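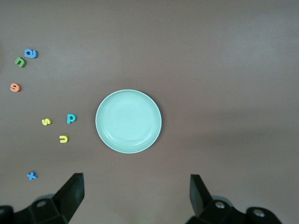
Re: Where did the alphabetical order of the notes come from?

From: Lok-yiu Fung
Date: May 24, 2020
To: On-this-day list

Hi all,

Oh, I have been hoping someone would ask this! I spent most of January on exactly this stuff for the July pages, so forgive the length.

On the date entries in general, Pandey wrote:

> I'm putting together the calendar page for late summer and I keep
> running into the same problem with food and drink entries. One book
> says canned beer went on sale on a certain day, another says the same
> day was only a test run. Do we list the test or the sale? And what do
> we do with people whose birth date is given two ways? I have 2 of
> those in one month and I'd like to be consistent with what the rest
> of you are doing.

For the beer cans, list the sale. January 24, 1935 is the one you want: Krueger's, in Richmond, Virginia. There was a trial before that with a small batch handed out to regular customers, and it's a lovely story, but people read "first sold" and expect that anyone could walk in and buy it. I put the trial in the notes line. If you only have room for one sentence, the notes line goes and the date stays.

Birth dates given two ways are harder. Most of mine come down to the old and new calendars, and then I give the new date and put "O.S." with the old one after it. If the two dates are a day or two apart and it isn't a calendar matter, it's often a baptism that got copied as a birth. I found three like that in the brewers alone. When I can't settle it I leave the day off and move the person to the "born this year" box at the bottom of the page. Oso does the same on the spring pages, I think, or did last time I looked.

The master file is up to 2598 entries now, which makes me so happy. Food and drink is 221 of them and growing fast. I'd love to hit 500 before the wall calendar version goes to Sketura for layout, but they want text early this year, so we'll see. Ice cream is thin. Pickles are very thin! If anybody has a decent source on vinegar makers please send it, even a scanned page with half the footnotes missing.

Two more things while I'm here.

The index of sources moved to the Urnska folder. Old links in the page footers still point to the former spot and I've been fixing them as I go (I'm up to the letter M). Please use short titles, same as before, with the year in parentheses.

Also, patents. Please write whether a date is the filing or the granting - it matters a lot with bottle caps and can openers, where there can be a gap of a year or more and two people with claims. I've been writing "patent granted" in full even when the line gets long. The date on the first page of an American patent from the 1800s is normally the granting date, and the filing date is in the smaller print under the title.
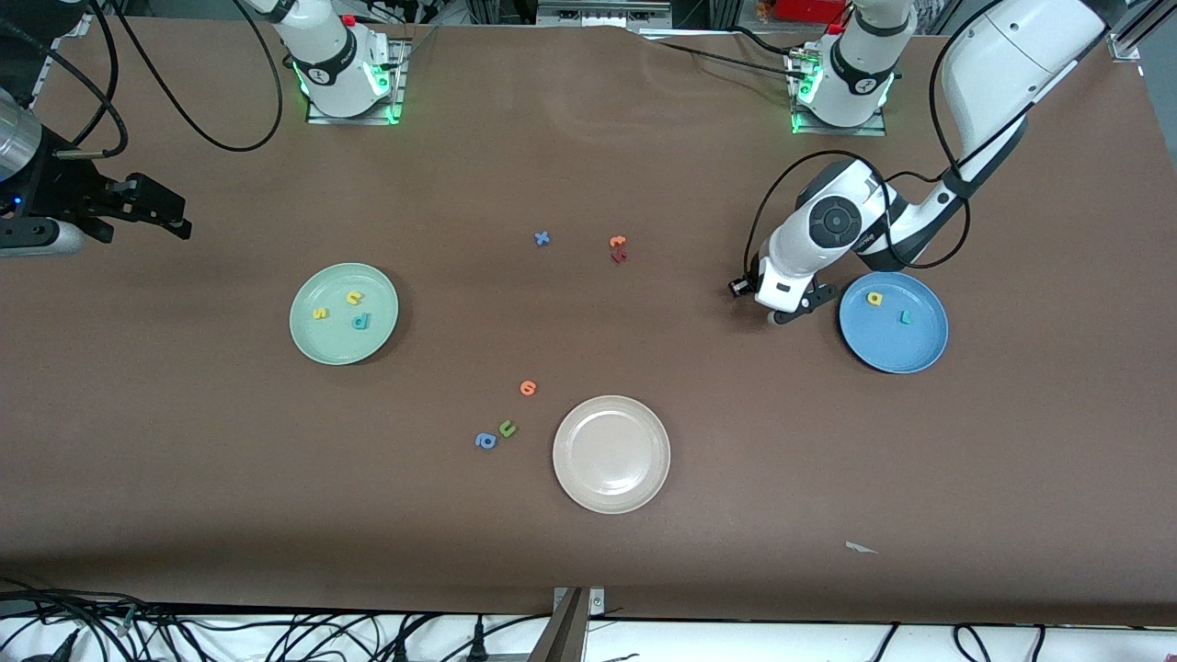
Two arms at the brown table, blue plate

Pandey, send me your late summer draft whenever it's ready, even the messy version. I have a whole pile of August material on soda fountains that I couldn't fit anywhere, including a really good one on paper straws, and you're welcome to all of it.

Lok-yiu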